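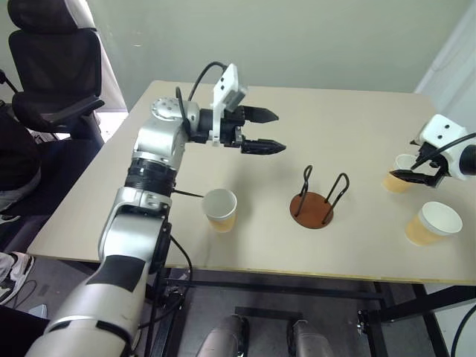 Home Sections Archive Contact

Reading time: 6 min

3. Materials and layout

The study looks at how paper cups are put away on a small stand between drinks. The stand has a round brown base with two upright loops of bent black wire. It takes up little space on the table and can be reached from either side. The cups are white at the rim and tinted lower down.

Figure 2. The stand with no cups on it, and paper cups on the tabletop near it.
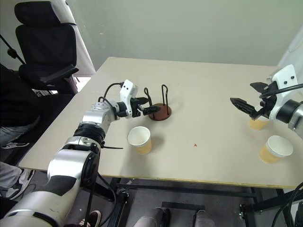

Jade Tremblay

3.1 Starting positions

At the start of each trial the stand is empty and the cups are upright on the table. We did not mark the tabletop. In Figure 2 one cup is close to the stand, in front of it and slightly to the left, and another is well over to the right, near the front edge. The distance matters for the results in Section 4, where the far cup was usually put away last.

The layout follows the Kitum study of shared kitchens, with one change. Kitum used a tray, and we used the wire stand so that the order of the cups could be read from the stack. The full set came to 362 trials, recorded in June. We left out 40 in which a cup tipped over before it reached the stand.

3.2 Coding

A cup was coded as put away once it was on the stand and had been let go. Cups set down beside the base were coded separately, following Czerwiński.

Related items
Oment: Storing cups in small kitchens
Inico: Table layout and reach
Kitum: Trays in shared kitchens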